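Ticket 808: Heating comes on by itself at night, hall thermostat denies everything
Status: Closed (see last entry)
Product: Horken two-channel programmer with wireless thermostat
Opened by: Do-yoon Seol
Site: Purnlow, upper flat
Priority: Low (set by system), High (set by my wife)

Opening entry

The boiler fires in the small hours. The programmer is set to off between bedtime and breakfast, and the display agrees that it is off. The radiators take a different view. By the time anyone gets up, the bedroom is fit for growing tomatoes and the thermostat in the hall is showing a calm little snowflake, as if it had been asleep the whole time too.

It started in January, after the batteries in the thermostat were changed. I mention this because I know you will ask. They are new batteries, they are the right way round, and yes, they are the brand the manual likes.

What I have tried so far:
Turned the programmer off and on again.
Turned the boiler off and on again.
Read the manual, including the section in which the Norwegian is better than the English.
Pressed the reset button with a paper clip. The clock went back to midnight and the language went to Italian. The heating continued.

Reply from support

Thank you for contacting Horken. Please check that the batteries in your thermostat are inserted correctly. If the problem persists, please reply to this ticket.

Customer update

The problem persists. See above regarding batteries.

Since I had the evening free I took the thermostat off its wall plate and carried it round the flat to see whether it lost its signal anywhere. It didn't. It kept its three bars in the kitchen, in the bathroom and inside the airing cupboard with the door shut, where I felt a bit foolish but learned something. I left it in the living room for one night to rule out a draught in the hall. The boiler still came on. The room got up to 24 degrees, which the thermostat recorded faithfully and did nothing about. 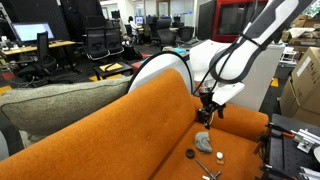 Yang from second-line support replied that the thermostat was probably innocent. If it was showing the snowflake and the boiler was firing anyway, then the call for heat was coming from somewhere else, and the usual suspects were a motorised valve stuck open or a second thermostat paired to the same receiver. Could I take the thermostat's batteries out altogether before bed and report back?

Customer update

Batteries out. Thermostat blank, face down in a drawer for good measure. Boiler came on regardless at ten past two. I know it was ten past two because I was sitting on the edge of the bath with a torch, looking at the receiver. The green light came on by itself, there was a click, and off went the boiler like a bus pulling away.

So something is telling the receiver to switch on, and the something isn't mine.

Reply from Yang

That is very useful, thank you. The green light means the receiver got a valid command. If a valve were stuck open you would have heard the boiler without seeing the light. Two more questions. Does anyone near you have the same make of programmer? And when the batteries were changed, did anybody hold down the pairing button?

Customer update

Question one: the whole of Brorcombe Court was fitted out by the same builder, so I would guess that everyone has one.

Question two: I have made enquiries. The battery cover is stiff, and the pairing button is right where you put your thumb to shift it. My thumb has been interviewed and can't rule it out.

Reply from Yang

Then I think we have it. Holding the button for 8 seconds puts the receiver into pairing mode, and it will accept the first thermostat it hears. If a neighbour's unit happened to send a signal in that time, your receiver would have added it to its list and gone on obeying both. Please clear the list as follows:

Switch off the receiver at the fused spur and wait 40 seconds.
Hold down the receiver's pairing button and switch back on.
Keep holding until the light goes from green to red.
Let go. All paired devices are now forgotten.
Pair your own thermostat again, from the same room, with the cover off and your thumb somewhere else.

(The last part is my own wording.)

Customer update, Mar 10, 2019

Done. The first attempt failed because I let go at amber, which the manual doesn't mention and which I would like it to. The second went through. Thermostat found, three bars, Italian once more for some reason, then English.

Last night: no green light, no click, and a bedroom cold enough to be complained about from the other direction.

I also went downstairs and asked. The neighbour works nights, gets in at two and likes a warm flat to come home to. He has been turning his dial up every night and heating both of us. He was very nice about it and wanted to know whether I'd noticed his hot water being odd as well. I told him to open his own ticket.

One request before you close this. Could the receiver beep, or flash, or do anything at all when it takes on a second thermostat?

Reply from Yang

I have passed the beep on to the product team, along with the amber light. Closing as resolved. If the heating comes back on at night, reply here and the ticket will reopen by itself.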